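# Call for Participants: Household Robotics Open Day

**Dandus Institute, Gajewski Hall**
**Call reference 2680**

The Dandus Institute invites adult members of the public to take part in the open day of the Dovuvora project, to be held in July at Gajewski Hall. The project studies how a two-armed robot can be directed through ordinary work in a home. Its trials are carried out in simulation, in furnished rooms built in software. Participants will watch the robot at work in these rooms, give it spoken directions through an operator, and tell the project staff what they think of the result.

No background in engineering or computing is needed. The Institute particularly welcomes applications from people who clean, maintain or manage homes for a living, and from people who receive help in their own home or provide it to a relative. Their knowledge of the work is the reason for the call.

## The demonstration

The demonstration takes place in the Zonden apartment, the simulated dwelling used by the project. Visitors will follow the session on a wall screen that carries the view from the robot's hand, with the gripper fingers at either side of the picture and the floor between them. A second screen carries the wider view over the robot's arms. Staff will switch between the two on request. 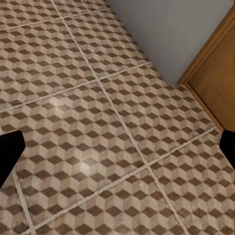

Will participants be asked to operate the robot themselves?

Participants give directions only; a trained operator sits at the controls throughout and carries out what is asked, as far as the system allows.

Directions may be as short or as detailed as the participant wishes. Some people prefer to name a place and leave the route to the operator. Others give each movement in turn. Both approaches are useful to the project, and the operator has been instructed to follow the words as spoken, without filling in what the speaker may have meant.

## What participants will do

Each participant will attend one session, held in a group of five. The program for every session is the same:

- Registration and a short safety and privacy briefing in Room 570
- A guided demonstration in the Zonden apartment, with commentary by the operator
- A directed exercise, in which each participant leads the operator through one household task
- A group discussion, with refreshments
- A written questionnaire, which may be completed on paper or at a computer

Morning sessions begin at 9:30 a.m. and afternoon sessions at 1:45 p.m. Applicants should state which they prefer. The Institute will try to honor that preference but cannot promise it.

The bathroom exercise deserves a separate note. Bathrooms are small, they have hard fixtures close to the walls, and much of the work in them is done low down and at arm's length. The robot has to bring both grippers toward the toilet while keeping its arms clear of the walls and of each other. Participants who are uncomfortable discussing toilet cleaning or personal care in a group may ask for a different task at registration, and no explanation will be required. 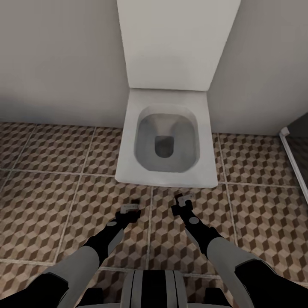

*Dandus Institute Bulletin, Issue 732*

## Who may apply

Applicants must meet all of the following conditions:

- Be an adult able to give consent on their own behalf
- Be able to follow a discussion in English, with or without an interpreter
- Be able to view a large screen, or be accompanied by a person who can describe it to them
- Have no current employment or supply contract with the Dandus Institute

Previous visitors to the Institute may apply. People who have already taken part in a directed exercise for the Dovuvora project may attend the demonstration as observers, but they will not be assigned a task of their own. Places for observers are limited and will be offered after the participant places are filled.

## How tasks are worded

Clear wording is the main subject of the directed exercise, and participants will receive a short printed guide before they begin. The guide asks them to name an object first, then to say where it stands, and only then to say what should be done. An object such as a mousetrap may be called simply "the trap," or it may be described by its wooden board and the red rodent printed on it, and the project wishes to compare how people choose between the two. A participant may also refer to whatever is next to the object — the large wooden piece to the right of the trap, for instance — if that seems the more natural way to point it out. The operator may ask for a direction to be repeated but will not suggest wording.

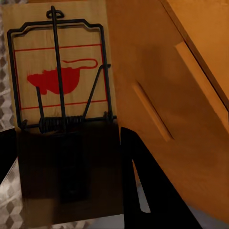 ## Recording and privacy

Spoken directions will be recorded and stored with the matching record of the robot's movements. The group discussion will be recorded in sound only. Names are kept apart from the recordings, and each participant is given a code at registration. Participants may leave at any point and may ask for their recordings to be deleted before they leave the building. A copy of the consent form will be sent with every offer of a place so that it can be read in advance.

## Access and expenses

Gajewski Hall has step-free access from the main entrance, and an elevator serves Room 570. Seating is provided for all parts of the session. Requests for an interpreter, large-print materials or a place for a personal assistant should be made in the application. Local travel costs will be repaid against receipts, and the session itself is unpaid. Participants are asked to keep their tickets — claims without them cannot be processed.

## How to apply

Applications should be made by letter or on the form available at the Institute's front desk. Please quote call reference 2680 and include:

- Name and preferred means of contact
- A few sentences on the applicant's experience of household work, paid or unpaid
- Preferred session, morning or afternoon
- Any access requirements

Completed applications should be addressed to Elikem Arthur, Dovuvora Project, Dandus Institute, Gajewski Hall. All applicants will receive a written reply, including those who cannot be offered a place. Questions about the consent form or the recording of sessions may be sent to the same address.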